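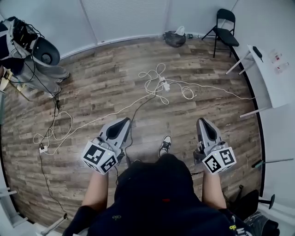 I have a theory that you can tell how long somebody has lived in a place by the state of the cords on the floor. A week in, it's one phone charger by the mattress. A year in, you've got power strips, plural, and you step over them in the dark without thinking about it, the way you'd step over a sleeping dog.

I bring this up because my friend Ximena Retamal has been trying to sell me on cord management for most of this year. She started in April with a Flevby box, one of those lidded things you hide a power strip inside, and by summer she had sleeves, clips, little felt ties, and a label on every plug. I went over for dinner and her living room looked like a furniture showroom. Then her laptop died and it took us 22 minutes to get the charger out of the wall! We had to open the box, undo two ties and slide the whole cord back through its sleeve. The rice burned.

So here's my opinion, and I know it won't be popular with the Westivine crowd (if you get their newsletter, you know the crowd I mean): a small room where you do things is allowed to have cords on the floor. I like a power strip out in the middle where I can reach it. I like seeing what's plugged in. When something needs unplugging I follow the cable with my eyes, pull it, and get on with my evening.

Now, I'm not a monster. There are rules. I don't run a cord under a rug, ever, and I don't plug one strip into another, because my old landlord Nevzat Başaran put the fear of God into me about both. Anything that crosses the doorway gets taped down or moved. And extra length is a real problem, I'll give Ximena that one. Why does a lamp that sits next to the outlet come with enough cable to reach the neighbors? Loose coils are what catch your toe, so if you buy one thing, buy shorter cords. They're cheap, and they do more good than any box.

What bugs me is the idea that a room has to look like no electricity is being used in it. We all have the same pile of chargers. Some of us put a lid on it, and then we have a pile with a lid, plus a lid to dust.

Ximena read a draft of this and says I should at least try the felt ties. She left me a pack of 23. I've used one, on a bag of tortilla chips, and it works great.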